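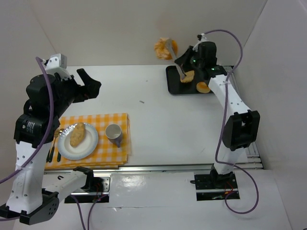

Subject: Re: two-arm kit - anybody bought one?

Hi all,

Sorry for the slow answer, I wanted a proper go at it first. Quoting the original so folks can follow:

> Our group is looking at the Clamonen two-arm kit from Uzor for
> serving simple food onto a plate. Is it worth the money next to
> the Oder one? And does it really come ready to run, or is that
> just the sales page talking?

We have the Clamonen set up at Kotcombe and I like it a lot, with some grumbles. The price was 1,348 for the pair of arms, and then 307 more for the mounts and cables, which I really think should be in the box! The Oder quote was 1,010, but that's for one arm, so you'd need 2 and you'd be well past us.

Ready to run? Sort of. The arms bolt on fast and the software found both of them first try, but setting up the grippers ate a whole evening (the manual has one page on it, and it's a bad page).

We've been trying it on a little breakfast table job - tray of fried stuff and buns on the right, plate and mug on a checkered cloth on the left, and the right arm does the serving.

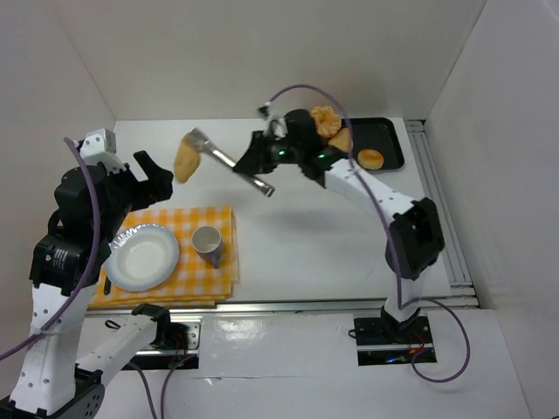 We've used both a spatula and tongs, just regular metal ones held in the gripper. I'd start with tongs if I were you. With the spatula you have to get the angle right at the tray every single time, and I got pretty sick of fiddling with it. Long bread is easier to teach than the round buns, at least for me.

Biggest grumble is the cables. They're long and purple and they loop all over the place, so plan your clips before you start teaching moves. I didn't, and had to redo a bunch of them. Uzor did answer my email about it the same afternoon, so points for that.

If your group only needs one arm, get the Oder quote and think it over. For two I'd buy this one again. Happy to send my gripper settings if you want them, just write me off list.

Cheers from Kotcombe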